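4 min read

Ionuț Ciobanu makes films in which people wait for things, and his new one, Restix, is his most crowded to date. It runs 97 minutes. For 71 of them we are inside the claims office of a provincial mattress manufacturer, where customers arrive to complain that they cannot sleep and are asked, with terrible courtesy, to take a seat.

Anyone who sat through Fluslow, his debut about a canal inspector and a lock that wouldn't open, will recognize the method. The camera stays put. Someone coughs. A form is stamped, then found to be the wrong form. I laughed a good deal more than the man next to me, who was asleep -- a tribute, possibly.

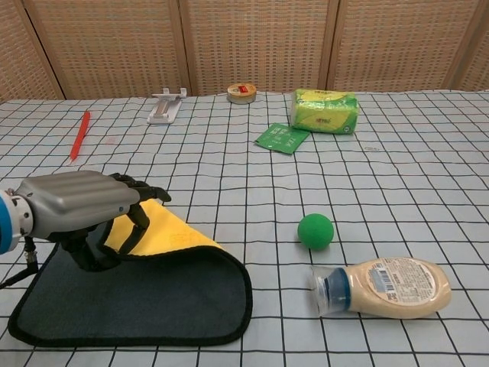 A robotic hand over a folded cleaning cloth

What's new is a plot, or the rumor of one. Bolari, a retired swimming coach, brings in claim number 504 and refuses to go home until someone reads it aloud. The clerk, Espiritu, has spent her career making sure this never happens. Their standoff is played almost in whispers, and it is the closest Ciobanu has come to writing a love story, though I suspect he would deny it under oath.

The final stretch leaves the office for a motorway hotel, and the film loses some nerve there. There are 2 endings, one after the other, and the first is better. The second has a violin in it.

Still, I went back in July to see it again, and the reading of the claim got me a second time. It's mostly about springs. Bolari reads it badly, skips a line, goes back for it, and Espiritu corrects his pronunciation of "lumbar."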